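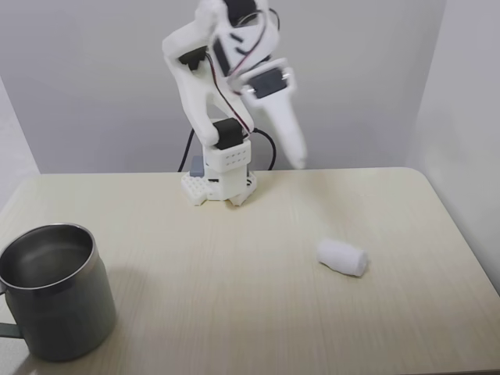 3.2 Collection of demonstrations

Demonstrations were recorded by remote control. The operator moved a hand-held leader arm, and the follower arm on the table copied its joint angles. An earlier round, in which the operator guided the arm directly by hand, was abandoned after two sessions: the operator's fingers often covered the object at the moment of grasping, and the recorded motor currents were of little use.

Each operator was given 13 minutes of free practice before the first recording. An attempt began with the gripper raised clear of the table and ended when the operator pressed a foot pedal. Failed grasps were kept if the operator recovered within the same attempt - such recoveries proved valuable in the Drilstead trials (Kuipers and Helmy) - and were otherwise discarded. In total, 38 attempts were retained for each starting layout.

Figure 3. Follower arm at the rear of the table, with a steel mug and a small white cylindrical object on the tabletop. Pale walls enclose the table at the back and on both sides.

The enclosure was kept plain so that changes in the background would not influence the learned policy. Operators differed noticeably in pace. Those with previous experience of the Trusomside rig paused less before closing the gripper, and their recordings were not resampled to match the others. The effect of this choice is examined in Section 4.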